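MECH3420 Automation Practice
Handout 7: Good practice for two-arm sorting cells
Gadisa Nigatu
23 Mar 2021

7.1 Scope

These notes cover the working rules for the bench sorting exercise. They apply to the simulated cell (Gremby) and to the physical cell (Adugna) unless a rule names one of them. They supplement the risk assessment covered in Handout 2 and do not replace it. Where these notes and the risk assessment disagree, follow the risk assessment and report the disagreement.

"Must" marks a requirement that will be checked at the practical. "Should" marks a recommendation. If you depart from a "should", record your grounds in the log.

7.2 Terms

Source: the region an object is picked from.
Receptacle: any tray or bin that can accept an object.
Carry: the interval between lift-off and release.
Idle arm: the arm that is not executing a grasp, carry or release.
Shared zone: the volume both arms can reach.

An idle arm is still a powered arm. The word describes its role in the task and says nothing about its energy state. Several reports last year treated the two as the same thing and lost marks for it.

7.3 Layout rules

(a) Receptacles must stand clear of one another, with enough space for an open hand to pass between them at the programmed approach height.
(b) Tall receptacles should be modelled as solid for planning purposes, including the opening. Remove the opening from the solid only for the release motion.
(c) Flat items lying on the bench must be entered in the collision model even when they are thinner than a finger. Thin items are the ones most often left out, and a fingertip moving along the bench will catch an edge.
(d) Each receptacle must have a distinct colour or a distinct outline. Colour alone is acceptable in Gremby, where lighting is controlled. Adugna requires both.

7.4 Rules during a carry

A carry must not begin until the grasp has been confirmed by two independent signals, normally finger position and motor current. In Gremby the contact report may stand in for motor current.

Carry height is measured from the lowest point of the object, not from the wrist. With irregular parts the lowest point changes as the wrist turns, so the figure has to be recomputed for each orientation. The default clearance over a receptacle rim is 100 mm. You may reduce it once your planner has completed 9 consecutive clean runs with the same part.

Only one arm may carry through the shared zone at a time. The other may work at its own side of the bench provided its path stays out of the zone until release is confirmed. The Gremby view at this stage has the red part held in the left hand, the yellow bin between the two hands, and the open right hand near the white panel.

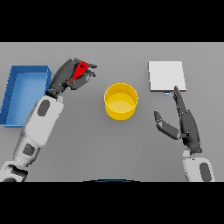
7.5 Idle arm conduct

The idle arm must have a declared hold pose, written in the task file by name. "Wherever it stopped" is not a pose. An open hand takes up more room than a closed one, and the collision model must use the actual finger spread. If the idle hand is near a flat item, the fingertip margin applies to the item as well as to the bench.

7.6 Stops

Category definitions were given in Handout 2. For Adugna, any person crossing the marked line must bring both arms to a protective stop. Stopping one arm is a fault. Restart is manual and takes place from outside the line.

Gremby has no protective stop. You must still write the stop handler and trigger it from the test script, holding the part throughout. A handler that opens the hand on stop will be marked as failed.

7.7 Records

Log files are exported through Grimix. Each entry must give the part, the receptacle, the arm, the hold pose of the other arm and the outcome. Failed grasps are recorded in the same way as successful ones. Keep the Flada version number in the header – results from different versions are not comparable.

Physical sessions begin in April. Groups without a complete simulation log will not be booked.

Reading: your own task file, against 7.3 and 7.5, before the tutorial.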